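Storage Box and Table Check – my running list, with comments
Tutwood workroom, Sun 29 March

I do this one before anything gets packed away for the season. It's a short list, but I get chatty in the comments, sorry!

1. Table steady, no rocking – OK. I leaned on all the corners. Solid.

2. Tabletop clean – OK. Wiped it down, found one sticky spot from old label glue (the Papadakis labels, always them) and got it off with warm water.

3. Floor clear for walking – OK. I moved two bags of packing paper out to the hall.

4. Gloves on before handling boxes – OK. I used to skip this until a chipped rim got my thumb last June, and now I'm the person who nags everybody. 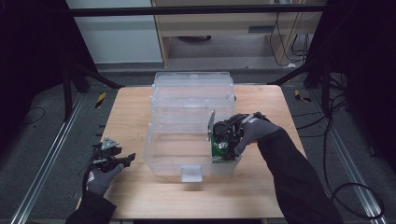 Reading time: 2 minutes

5. Latch – OK. The little square tab sits low on the front of the clear box, so get down and look at it properly. I open and close it 5 times. If it pops open even once, the box goes in the repair pile.

6. Rim and corners – OK WITH COMMENT. Run a gloved finger all the way along. I felt a rough patch at one back corner, no crack that I could find, so I'm passing it and checking again in June.

7. Ribbed sides – OK. Dust loves those ridges! A soft brush works much better than a cloth.

8. See-through test – OK. I like being able to make out the wood grain through the plastic. If the walls have gone cloudy, wash and look again.

9. Shelf label – NOT DONE. Box 936 still needs its new Wusoler tag. I ran out – more are on order from Drurnis.

Next check: June, same list, plus the shelf label if I still haven't gotten to it.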